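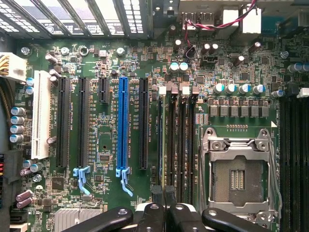 The three-finger hand over an open case, with the expansion slots on the left and the empty processor socket on the right.

Bench Cell Care: Your Questions

Last updated 2021-07-03

Welcome, and thank you for looking in before you reach for a wrench! These are the questions that come up most often from people who run the Clellard bench cell for handling computer parts. We've tried to answer them the way we would if you were standing next to us, so some of the answers wander a bit. If you're brand new, start with the first three and come back for the rest when something starts acting up.

Where should I start on a normal morning?

Start with your eyes, before any power goes on. Walk once around the cell and look for cables that have crept into the arm's path, screws left on the bench, and anything leaning where it shouldn't. Then switch on the controller, let the arm find its home position, and run the slow warm-up at 15 percent speed. We give the warm-up ten minutes or so, and in December, when our room gets chilly overnight, a good bit longer.

How do I check that the hand is lined up with the board?

Bring the hand down over the board at jog speed and stop well above the tallest part. Look at the wrist camera picture and compare it with the reference picture you saved at setup. The long slots are a wonderful help with this, since they give you straight lines to judge by. If the slots look tilted on your screen when they were straight in the reference, something has turned, and it's nearly always the case on the bench and hardly ever the wrist. Nudge the case back against its stops and look again.

Can I practice over a board with an open processor socket?

You can, but please keep the fingers high. The contacts inside the socket bend very easily and straightening them is miserable work. Set a floor in the Kemer controller software so the arm simply refuses to go lower than the height you choose (the setting is called "lowest Z" in our version), and test the floor somewhere else on the bench first. If all you want is to practice reaching and gripping, use the mock-up board.

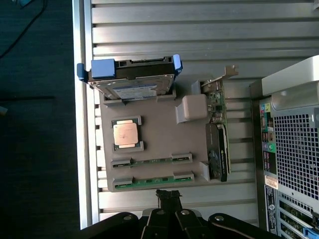 How often should the finger screws be checked?

Check them every 500 grip cycles, or once a week if the cell has been quiet. Use the small torque driver from the Dokov kit and stop at the first click. A screw that keeps coming loose wants a fresh drop of medium thread locker and a night to cure, so do that one at the end of the day.

What do I clean the fingers with?

A lint-free cloth and a little isopropyl alcohol, and that's really all. Wipe from the wrist end toward the tips, let everything dry, and wipe the tips a second time because they pick up the most. Please don't use the orange degreaser from the machine shop! It leaves a film that makes small parts slide, and you'll spend the afternoon blaming the grip force.

The mock-up board has shifted on its panel. How do I set it back?

Loosen the mounting hardware just enough that the board moves under firm hand pressure, line it up with your marks on the panel, and snug it down a bit at a time, working from corner to corner. Then teach the board position again from scratch. It's tempting to type in a small offset and carry on, and we've all done it, but offsets pile up and after a few weeks you can't tell what the true position was.

My parts go in crooked. Is it the grip force?

Sometimes. Try dropping the force to 40 percent and running the same move three times. If the part goes in straight, the fingers were squeezing it out of line. If it's still crooked, check the holder for a chip of plastic or a burr, then check your approach point, which ought to be directly in line with the slot.

Which spare parts should I keep on hand?

One full set of fingers, a bag of finger screws, and a spare wrist cable. Krajewska fingers and the older Clellard ones share the same screws but differ in length, so label the bags and teach the tool point again whenever you swap.

Does the controller keep a backup of my positions?

It keeps the last 96 saves and then begins writing over the oldest. Copy the folder to a USB stick before any big change, and put the stick somewhere other than the cell drawer.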